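Nandix Storefront Manager
Section 7: Customer Data and Privacy Settings

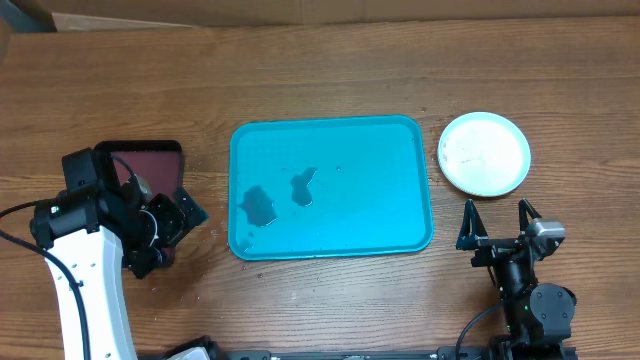 Use this section to decide what your store collects from shoppers, how long it is kept, and how a shopper can ask for a copy or have it removed. You need an Owner or Manager login. Staff logins can view these pages but the Save button is grayed out.

Finish Section 6 (Checkout) first. Several of the settings below don't appear until at least one checkout form is published.

7.1 Choosing which fields to collect

1. Sign in and open Settings > Customers > Account Fields.
2. Review the list. Name, email address and shipping address are turned on in every new store and can't be turned off while shipping is enabled.
3. Clear the box next to any field you don't use. Phone, birthday and company name are optional.
4. For each field you keep, pick Required or Optional from the menu on the right.
5. Click Save. Changes show up on the live form within 2 minutes.

Note: Turning off a field hides it from new shoppers. It does not erase what earlier shoppers entered. See 7.3.

Note: Custom fields are limited to 647 characters of help text, including spaces. Longer text is cut when you save, with no warning.

Caution: Do not use a custom field to collect card numbers. Card details belong only in the payment step, where they go straight to your payment processor and are not stored in your store database.

7.2 Adding your privacy notice

1. Open Settings > Legal > Privacy Notice.
2. Paste your text into the box, or click Start from Template.
3. If you used the template, replace every item in square brackets. The page will not publish while any brackets remain.
4. Under Display, choose where the link appears: footer, checkout, account sign-up, or all of them.
5. Enter a contact name and email address for privacy questions. Use a mailbox that someone reads.
6. Click Preview, check the page on a phone-size screen, then click Publish.

The contact line prints exactly as you type it. In the sample store, Grajales, it reads "Privacy questions: Rocío Llanos, Customer Records." Accented letters are supported in the name but not in the email address.

The template covers the features built into Nandix. If you send data to an outside service — a mailing tool, a review widget, a shipping broker — you have to add that yourself.

7.3 Setting how long records are kept

1. Open Settings > Customers > Retention.
2. Set a period for each record type. Inactive accounts and abandoned carts are set separately.
3. Check the number shown under Records Affected.
4. Click Apply, then type your store name to confirm.

Caution: Deleted records can't be restored. If Records Affected is higher than you expect, click Cancel and export a copy first (7.4).

The cleanup job runs once a week, on Sunday. Order totals stay in your sales reports after the customer's name and address are removed.

7.4 Answering a request from a shopper

1. Open Customers and search by email address. Searching by name may bring up more than one person.
2. Confirm the request came from the address on the account. If it did not, click Send Verification and wait for the reply.
3. To give a copy, click Export Record. The file downloads as a ZIP.
4. To remove the account, click Erase Record. Open orders must be completed or canceled first.
5. Add a short note in the Request Log and click Close Request.

Note: If you use the Emport connector, an erased record is also removed from Emport at the next sync. The Tevham connector does not do this. Remove the record in Tevham by hand.

If Export Record stops with error 3673, the account has an attachment that is still uploading. Wait for the upload to finish, reload the page and try again.

7.5 Marketing consent

1. Open Settings > Customers > Consent.
2. Leave the sign-up box set to Unchecked by Default.
3. Edit the wording next to the box so it says what you send and how often.
4. Click Save.

The date and the exact wording are stored with each consent. If you change the wording later, older consents keep the old version, which you can read under the History tab of the customer's record.

Continue to Section 8: Tax and Currency.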